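Ticket 834 – Two-arm cell, clearance rule between grippers
Opened by: Sebastian Toma
Assigned to: Maricica Dumitrescu
Status: Open, waiting on sign-off

Toma: The clearance monitor stopped the cell 3 times during the handover routine. Log shows a minimum pad-to-pad distance of 34 mm. The Junow cell rules require 40 mm unless a handover is declared. No collision, no fault on either arm.

Dumitrescu: Checked the program. The handover flag is set at step 132, after the approach move has started. The rule says the flag comes first. The stop is correct behavior – do not lower the limit.

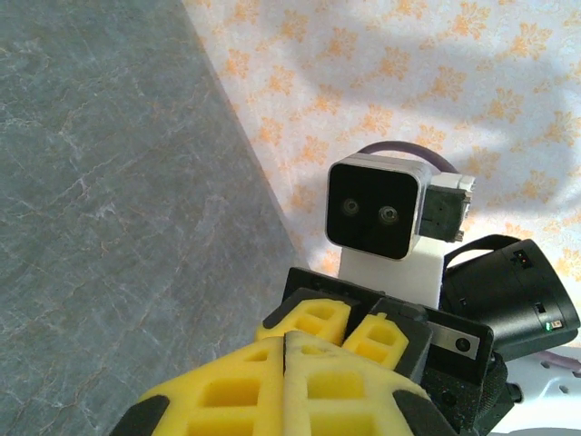

Also confirm that the keep-out volume covers cables and camera mounts. The current model has the gripper housings only. Section on attached equipment applies to anything fixed to the arm.

Toma: Flag moved ahead of the approach. Keep-out model updated, cables included. Dry run at reduced speed completed with no stops.

Dumitrescu: Attach the log. Torben Dreßler has to sign the change before full speed is allowed.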